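Wrist camera vs. fixed camera for our pick and place project?
Student Builds > Arms and Grippers

marlowe_k
Hi all, I'm in a robotics elective at my college and our team of five has to get an arm to sort kitchen stuff and toys by the end of the term in December. We have one arm, one two-finger gripper, and a big argument. Half of us want to rely on the wrist camera for everything. The other half (me included) want a fixed camera looking at the whole table. We have time to do one of them properly. What would you do?

Rashidi403
Wrist, no question. Your fixed camera loses the object the second the arm reaches over it, and that's right when you need to see it most.

tinplate
Disagree with Rashidi403. With only a wrist view you spend forever driving around looking for things. Our club did the wrist-only thing last year and the arm would pick up one item, turn, and have no idea where anything else was. We finished with 12 items sorted and the team next to us had way more. Get the overview working first, then worry about the last couple of inches.

Rashidi403
That's a search problem, you just park the arm up high between picks and take one look down. Free overview!

tinplate
Free until your arm can't get high enough. Ask me how I know.

cyrill_danzer
I help out with the Vandska student league and we see this fight every season. My two cents: what are the objects? Hard blocks and soft toys are very different jobs. If it's all rigid stuff, a fixed camera plus decent calibration gets you surprisingly far. Soft things change shape between tries and you'll want a close view of where the jaws are landing.

marlowe_k
Thanks, this is already more useful than our last team meeting lol. It's a mix. Fruit, some dishes, a bottle, and then plush. The plush is what's eating our lives. We logged 383 grasp attempts so far and the notes for the soft toys are mostly one of us typing "ugh." Cyrill, when you say close view, do you mean to plan the grasp or only to check it?

cyrill_danzer
Check first. Planning from up close is nice, but a yes/no on "am I holding the thing" will save you more runs than anything else. Also write down where on the toy you grabbed it, and not just whether it worked.

gearjam_ollie
Can we see the setup? Hard to say without knowing how crowded the table is. Also what gripper is it, I had an Amgate one and the fingers had a bit of sideways play in them that drove me nuts.

marlowe_k
Not an Amgate, ours came with the lab and the label is long gone. Fingers are pretty stiff. Ok, one close up and one of the whole table:

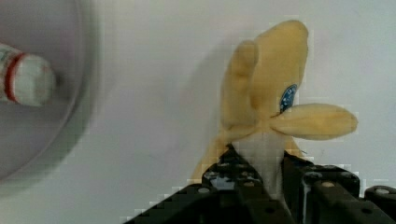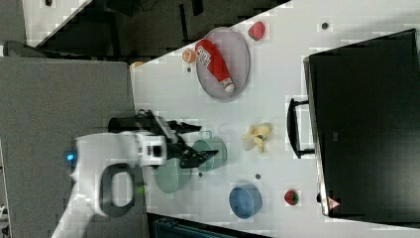 So my worry with going wrist-only is still the dishes. They end up near each other, and the code we have likes to treat two things of the same color as one big thing. With the plush I'm slowly coming around to Rashidi403's side, because a peeled banana has about a million edges and from far away our detector just says "yellow" and shrugs. Has anybody tried picking the target with the fixed camera and then handing over to the wrist for the final approach? Our instructor says that's two projects. She may be right.

Rashidi403
Oh come on, the banana is adorable. And yes, do the handover, it's one extra state in your program. Move to a spot above the target, switch views, go down.

tinplate
"One extra state" says the person who has never had two calibrations drift in different directions the night before a demo.

Rashidi403
I have had exactly that happen. We recalibrated at 2 am and it was fine.

gearjam_ollie
I'm with tinplate on the schedule but with Rashidi on the idea. If you go that way keep the fixed camera really dumb. All it has to do is say "something's over there." Then a sloppy calibration won't hurt you much. For the dishes, try using the rims to split them, color is a trap. We used the Cikik tracker for ours and it was ok on round things, pretty hopeless on anything floppy.

cyrill_danzer
Agree with ollie on keeping it dumb. I'd give the handover one week and set a hard stop. If it isn't picking by then, go back to the fixed camera, drop the plush from the demo list and spend your time on the dishes.

marlowe_k
Dropping the plush would cause a mutiny, the banana is basically our mascot. But a one week limit I can sell to the team. I'll try rims tomorrow and post the numbers here. Ollie, do you still have your settings for the Cikik tracker anywhere?

gearjam_ollie
Yep, on the old laptop. Will dig them out tonight and message you.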